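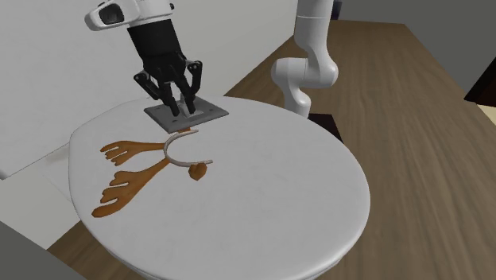 White robot arm over a round-edged table, 3D render

I finally finished hanging my posters in the new apartment in Plidelton, and I want to write down how I did it while I still remember. When I lived in Zondville, the walls were soft and every pin went in with the thumb. In this apartment the walls are hard like stone, and the contract says no nails in the living room. So I had to learn again.

Most of my posters are from anime movies and two old video games. They were in a tube since March, and paper that stays in a tube wants to stay round. I put them on the floor, picture side down, on a clean bed sheet, and then I put heavy books on top for a full night. For the thick ones one night was not enough. Please do not use an iron. I tried it once on a cheap poster, and the color became shiny in one corner.

The wall above my sofa is 173 cm wide between the window and the door. I made paper shapes from old packing paper, the same size as the frames, and moved them on the wall with painter's tape until I liked it. This took a whole evening. My first plan was to put the biggest poster in the middle and small ones on both sides, but it looked like a shop. Now the big one is on the left, a little lower than I expected, and the small ones go up to the right like stairs. 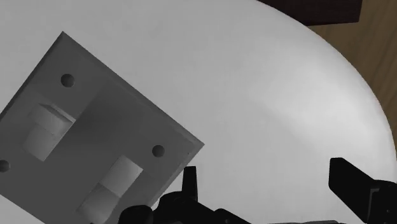 Plidelton Poster Collectors Club, Home Display Group

For the frames I bought the Morais ones, black with a thin border. They are light, and the front is plastic, so there is less weight on the strips. The only thing I don't like is the back. The metal clips are very tight, and I broke a nail on the second frame. A butter knife with a cloth around it helps.

The strips are from Jolta. On the wall I cleaned each place with alcohol and waited until it was dry. Then you press the strip with your hand, and it is important to press longer than you think. I counted slowly to 17 for each one. After that I left the wall in peace for an hour before I put any frame on it. One frame fell in the first night, at 3 in the morning, and I thought somebody was in the kitchen! I had put only two strips on it. I hung it again with four, and it is still there.

A few words about light. The window is on the south side, and in June the sun comes directly on the right part of the wall after lunch. My oldest poster already lost some red in Zondville, so I moved it to the hallway, where it is darker. It is a pity, as guests see it only when they take off their shoes. For the sunny side I chose the new prints, which I can buy again if they become pale.

I also wanted a small lamp above the big poster, but the cable would hang down behind the sofa and I don't like it. Maybe a lamp with a battery. If you have one that is not too yellow, please write me the name in the comments.

Next I will do the bedroom. There are still 9 posters in the tube, and one of them is so long that I don't know if it fits under the ceiling. I will measure it this week.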